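## Part 2: Marking up your clips

Right, so you've got Hallomano installed and your recordings are copied across. Now for the bit that eats most of your afternoon: telling the method where each hand action starts and stops. I've done this more times than I'd like, so I'll give you my way of doing it and you can grumble to Ritva Koskela if hers is quicker (it might be!). 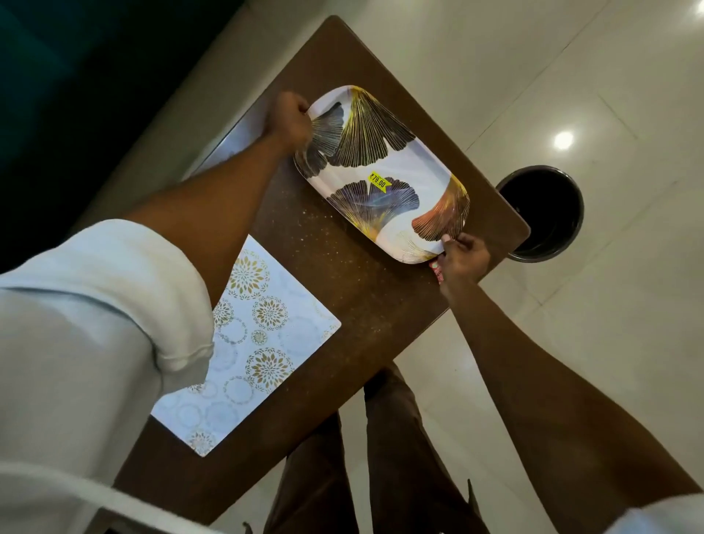
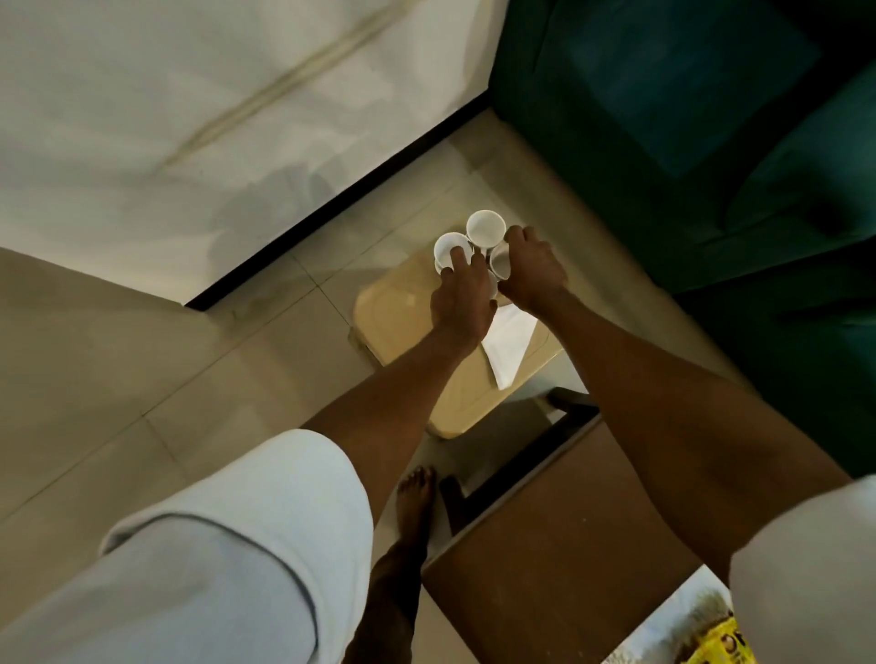
The grasp labels are what the whole method leans on, so get comfy with them before you touch anything else. We use two main ones, **rim** and **wrap**, and you pick one per hand, never one per clip. Take the tray with the ginkgo leaves: the right hand has its thumb on top of the rim and the fingers tucked underneath, so that's a rim grasp, easy. The cups are more of a pain, with one hand curled over a rim and the other wrapped round a cup, so left and right get different labels. Fine, the file format copes.

1. Open the clip in Xolalpa and press **Load hands**. Give it a moment, it's slow on the first go.
2. Scrub to the first moment a hand touches something and press **S**.
3. Choose the grasp label for the left hand, then the right. If a hand is idle, pick **none** – don't leave it blank.
4. Scrub to the moment of letting go and press **E**.
5. Save, then run the checker.

**Note:** if fingers hide most of an object, as with that fourth cup between the hands, still label it but tick **hidden**. The matching step gives hidden objects less weight, and our results got noticeably better once we started doing this.

**Caution:** don't rename clips after step 1! The checker goes by file name and will happily throw your labels away. Teodoro Arellano lost a whole set in May that way.

When I ran the full set, 1141 segments went in and 1104 passed the checker. Nearly all the failures were missing **E** marks, so look there first if yours complains. Anything still failing after a second pass goes in the `review` folder and gets left out of training.

Next up is Part 3, exporting to the arm.

*Last changed 23 Oct 2020*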